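The Quiet Hour Before the Gripper Goes to Work
Looking after a hand-held gripper takes more fuss than using one

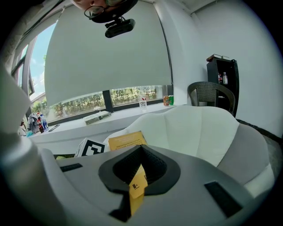

The gripper's own view on a bright day, with a yellow tag in the opening of its body and a marker box behind.

I had been in the Itville workshop for less than 25 minutes when I was handed a cotton swab and told to make myself useful. I'd come to write about people teaching robots to tidy up rooms, and I pictured myself with a coffee and a notebook, watching something clever happen. Instead I was hunched over a gray plastic gripper, cleaning grit out of a seam I could barely see!

The gripper is called the Illero, and you hold it in your hand like a very serious pair of salad tongs. You carry it to a thing, close the fingers, lift the thing, put it somewhere else. The camera on board records what you did, and later a robot arm at the Arkaren project gets to study the result. That part is well covered elsewhere. What I got hooked on was the upkeep, which eats most of a morning and which everybody there seems to enjoy far more than they let on.

It starts with the body. The shell is smooth and a little glossy, so fingerprints show up beautifully, and it gets wiped down with a barely damp cloth. Then come the black pads set into the surface on either side. You clean along each pad, never across it (I went across it, and was gently corrected). If an edge has started to lift, the pad comes off completely and a new one goes on. Pressing the old one back down with your thumb is a beginner's move - I know that now.

Next is the opening in the middle, a dark rounded triangle with a fine black mesh lining that narrows like a funnel. The mesh is a magnet for lint. You can't poke at it with anything sharp, and canned air just drives the fluff deeper, so you use a soft brush and a lot of patience. There was a yellow paper tag sticking out of the one in our picture, and paper is a good thing to look at when you're learning how the camera sees this part of the tool. It's bright, it's angled, and you can tell right away whether the focus is where you want it.

Then the fingers. Each one gets opened and closed 25 times by hand, slowly, while you listen. I heard nothing. The person beside me heard a tick, stopped, backed out 2 tiny screws, added a dab of grease you could have lost on a pinhead, and put the screws back. Open, close, open, close. I still heard nothing, but I nodded as if a great weight had been lifted.

After all that comes the step I liked best, the marker check. The marker is a bold black square pattern on a white box, and the tracking software uses it to work out where the gripper is in the room. You set the box down, back away, and move the gripper through 3 slow sweeps, one side to side, one up and down and one coming straight in. If the numbers on the laptop drift, you go looking for the culprit. A smudge on the lens is the usual one. A bent corner on the marker box is another. Once in November, I was told, the whole team lost an afternoon to a low sun that came in sideways and washed out half the pattern.

Windows are a running argument, in fact. You want daylight, because the homes these robots are meant for have daylight in them. You also want to be able to see the marker. A big roller blind is the peace treaty, and people have strong opinions about where its bottom edge should hang. The rest of the room gets left fairly ordinary - chairs, drink cans, a phone on the sill, a few bottles on a shelf. A spotless room would teach a machine very little about the way anyone lives.

The last job is the logbook, a paper one with a Chiang Supply sticker on the cover. Every gripper has a page, and every page has 7 boxes to fill in, from pad condition to battery. The handwriting gets worse toward the bottom of each page. In the margins you find the good stuff: "left finger grumpy," "do NOT use the blue cloth," and one entry that says only "better."

I asked how long a set of finger pads lasts and was told up to 7 weeks, less if somebody has been picking up anything gritty. Replacing them is a small ceremony. The old adhesive has to come off completely, and it comes off in crumbs, and the crumbs go everywhere (mostly up my sleeve). I got through one finger before lunch. It was checked, turned over, checked again, and set back on the bench with a note in the log that the right pad sat a hair crooked and should be redone in the afternoon.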